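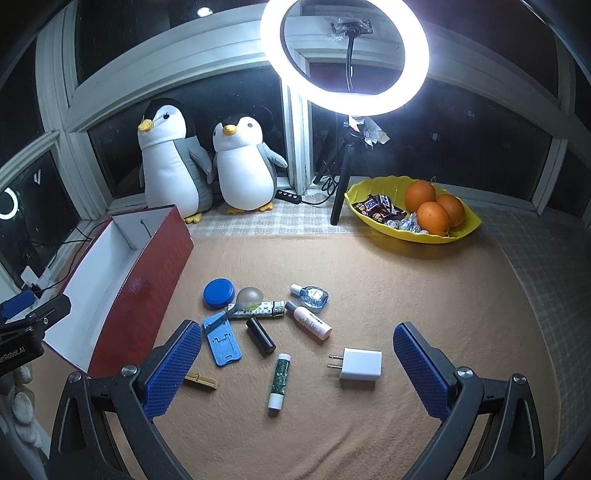 Rultden Street Tidy Club

My turn to write the club post, which means you get my junk drawer. Colleen Beaulieu did her spice rack last time and it had labels. I would like everyone to adjust their expectations now.

The rule of the club is simple. You empty one drawer, pocket, bag or glove compartment onto a table and you don't put anything back until you can say what it is for. Bernice Ayaaba invented this rule and has, to my knowledge, never applied it to her own car.

So I put the tan cloth over the checkered one in the window corner and tipped out the small drawer under the phone shelf. I had expected string. There was no string. There was a blue lid that fits nothing I own, and I know this because I spent a good part of an evening walking it around the kitchen and trying it on things. Jars, bottles, the thermos. It came close on the olive jar, close enough that I got my hopes up.

The lighter is white with a little pattern on it, and I don't smoke. Neither does anyone who comes here, except Kaan, who says it isn't his in the tone of a man who has lost 60 lighters and stopped keeping track. The light-blue phone stand folds flat, which is why I thought it was a piece of something else and kept it for two years in case the something else turned up. I do use it now. It holds the phone up while I read recipes and then get flour on the phone.

The wall charger was a happy find. I bought a new one in the winter, naturally, after looking everywhere but the drawer where things go. There was also a spoon. I don't have a theory about the spoon. It came from some takeout order, I suppose, and was too good to throw away and not good enough to put with the real spoons, and a lot of my belongings live in that exact gap.

Bernice asked what the little bottles were and I said "cosmetics" in the confident voice. The pale pink one has lettering that you need to hold up to the window. I'm keeping it because it's pink. I told her that was a use.

We did argue about where it should all go. Elif Naz Gökçe's position is that a junk drawer sorted into smaller junk is still junk, and that I should get rid of the lot. My position is that I had a nice box. It's dark red outside and white and padded inside, with a proper lid, and I've been saving it for something worthy since April of last year. Nothing worthy came along.

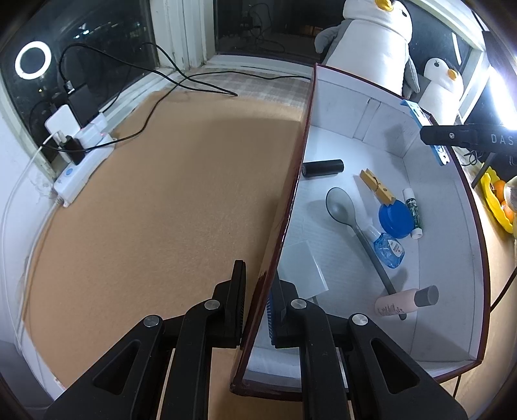
Filed under: Drawers and Boxes

I moved over to the cork-textured mat and turned the lamp on for the packing part. The spoon went in the middle, since it's the longest, and everybody else had to fit in near it. The pink bottle got the corner. The clothespin is yellow and has a spring and I was pleased to see it, having been one short on the balcony line for ages. Then I put it in the box, so I am still one short on the balcony line.

The blue lid is in there too. Yes, I know. Elif has already sent me a message about the lid. If I throw it out, the jar will appear within the week, and I'm not giving it the satisfaction.

Total result: one drawer, empty, and one good box, no longer available for anything worthy. Bernice has ruled that this counts. Colleen has offered me labels.

Next month is Ataberk Dağdelen and his coat pockets. He says there are 6 of them and that we should bring a bigger table.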